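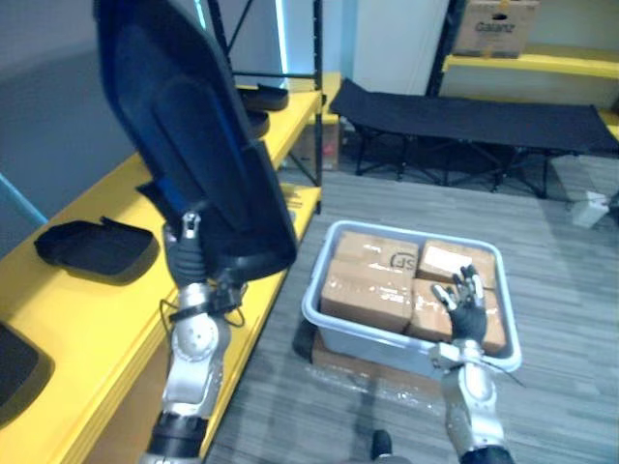
Most of the trouble with taking furniture apart comes weeks later, when it has to go back together. The screws are in a coffee can with the screws from two other jobs, one of the pads is under the sofa, and the panel that was leaning against the wall has a scratch down the front. The small parts get all the attention, but the big ones need a plan too. A large molded shell like the dark navy one in the photo, the size and shape of an office chair back, won't lie flat and won't stack with anything. Decide where pieces like that will stand before you loosen the first screw. I use an old bath mat along the wall of the garage, with the grippy side down, and stand shells on it with the curved face toward the room. A folded towel works too, but it slides on painted concrete.

Before you start

Clear more floor than you think you need. A dining chair comes apart into a space the size of a doormat. A desk chair with arms takes three times that, and a bed frame will fill the room and part of the hall.

Get the tools out first and check that they fit. Hex keys are the usual problem. A key that is slightly small will turn the screw twice and round it out on the third try, and then you have a drilling job. If the key rocks at all in the socket, go up a size or switch from metric to inch.

Take a picture of every side of the thing with your phone, including the underside, while it is still whole. Then take one more each time a piece comes off. You will not look at most of them.

Vacuum it. Chairs especially. Crumbs and hair get into threads and you end up cleaning each screw with a toothbrush. If the upholstery smells, deal with that after it is off the frame. Odora spray is fine on woven seats, but I would keep it off foam that is exposed at the back, where it soaks in and takes days to air out. Plain baking soda left overnight does nearly as well.

Small parts

One container per step, in a row, in the order you did the steps. This is the whole system and it has never failed me. Muffin tins are good for short jobs. For anything that will sit longer than an afternoon, use containers that can't be kicked over, and put them on a shelf.
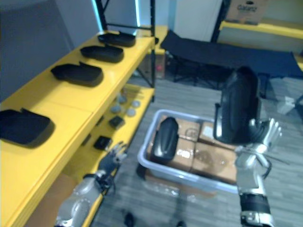
Write the step number on a piece of masking tape and stick it to the container. Pencil is better than marker on masking tape if your garage gets hot. Leave the tape folded over at one end so it peels off clean.

Some parts look the same and aren't. Chair arms often use two long screws at the front and two slightly shorter ones at the back, and if you put a long one in the short hole it will come up through the padding. Lay them side by side on the bench and compare lengths before they go in the container. If there is any difference, push the short ones through a scrap of cardboard and write where they came from.

Washers go back on the screw they came off, in the same order, held with a turn of tape. Lock washers that have gone flat should be thrown out. A bag of new ones costs less than lunch.

Rubber feet, felt pads and plastic caps are what people lose. Put them in a jar with a lid. They roll, they stick to shoe soles, and the dog likes them. If one is missing when you open the furniture up, check whether the others match each other, and buy a full set if they don't.

Things I no longer keep parts in: egg cartons (lids pop open), sandwich bags (all right for a week, then everything looks like everything else), my shirt pocket.

Shelves for work in progress

A half-finished job needs its own shelf. If it shares with paint cans and the good drill, something will get moved. Mine is the middle one on a set of Dakow uprights I got when a store was closing. The boards sagged, so I turned them over and they sagged back the other way and stopped about level, which is good enough for trays.

Put the shelf at elbow height if you can. Lower shelves are for the things you don't need to look into. A lip along the front edge helps a lot, and a strip of quarter-round glued on with wood glue will do it. Let it dry overnight with tape holding it.

Light colors make it easier to find a dropped screw. If your shelf is dark, paint it, or roll out a length of white freezer paper and tape down the corners. Freezer paper also takes pencil notes.

Leave room at one end for the next empty container. A full shelf means parts go on the floor.

Wipe shelves down between jobs. A damp rag is enough unless you have had oil on them, and then use dish soap, rinse, and dry. 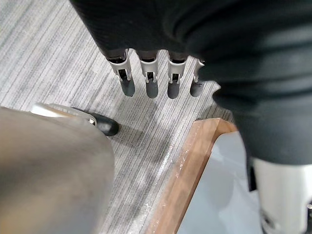 Karthikeyan Bhat wrote in after the last version of this page to say that he skips the shelf altogether and hangs each stage in a cloth bag from a row of nails, with the heaviest bag at the left. He says it kept a crib in order through a move from one end of Mösli to the other, and that he only had to carry the row across as it was on a broom handle. He also disagreed with me on tape. He has had masking tape leave glue on a lacquered finish and uses paper tags on string.

The tags are a good idea and I have started using them for anything with a finished surface. Wet the string before you knot it and it will hold tighter once it dries. I'm keeping the shelf.

Cleaning parts while they're off

Since everything is apart anyway, this is the time. Start with plastic. Warm water, a little dish soap, a soft cloth. For molded chair parts with a texture, use a nail brush and work in small circles. Do not use acetone or nail polish remover on any plastic you want to keep. Scuffs on smooth glossy plastic can be brought down with 1000 grit wet paper, used wet, followed by plastic polish. Try a spot that will be hidden later, and stop if it goes cloudy and stays cloudy after polishing.

Metal brackets and screws can soak in white vinegar if they are rusty. Check them after an hour. Rinse well, dry in a warm oven with the heat turned off, and rub with a drop of light oil. Chromed pieces shouldn't be soaked. Use crumpled aluminum foil and water on those, with light pressure.

Padding gets vacuumed on both sides. If the foam crumbles when you press it with a thumb, cleaning won't bring it back, and a new piece cut to the same outline is the only real fix. Trace the old one onto cardboard before you throw it away. Keep the cardboard as well. I have used the same outline for a set of kitchen chairs two times now.

Casters collect thread and hair around the axle. A seam ripper gets it out quickly. Pull the wheels out of their sockets if they'll come, wipe the stem, and put them back dry. Oil there picks up dirt.

Soft and shaped things

Cushions, covers, and anything with a shape to it should not be squashed under other parts while they wait. The same goes for boots and shoes that live in the garage, which is where mine end up when a project takes over the mudroom.
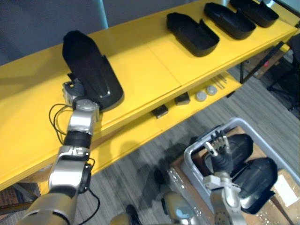
Stuff covers loosely with newspaper or an old pillowcase so they don't crease at the seams. Zippers should be closed. If you wash a cover, put it back on the cushion while it is the least bit damp and pull the corners square with your fingers. A cover that has dried completely on the line will fight you.

Leather and vinyl need to be kept out of the sun and away from the water heater. Vinyl that has gone stiff softens some in a warm room, so bring it indoors the night before you plan to refit it. If it still won't stretch over the edge, use a hair dryer on low and keep it moving.

Putting it back together

Work backward along the row of containers. Start every screw by hand and leave all of them loose until the whole section is in place, then tighten a little at a time, going corner to corner. If a hole doesn't line up, loosen everything nearby and try again. Forcing one screw pulls the next one out of line.

Stripped wooden holes can be packed with wooden toothpicks and wood glue. Snap them off flush, let the glue set overnight, and drive the screw in slowly. For particle board I use the Vellosmont filler that comes in two tubes, mixed on a jar lid. It sets fast in July, so mix small amounts.

Do not use a power driver for the last few turns into plastic. Threads molded into a chair shell strip very easily, and a longer screw is rarely the answer there, as it may come out the other side.

When it's together, sit on it or load it, wait a day, and go around with the key once more. Almost everything takes another quarter turn after the first day.

If there is a screw left over, go back through the phone pictures before you do anything else. It usually belongs on the underside. If it really doesn't have a home, tape it to the bottom of the seat with a note, along with the hex key that fits.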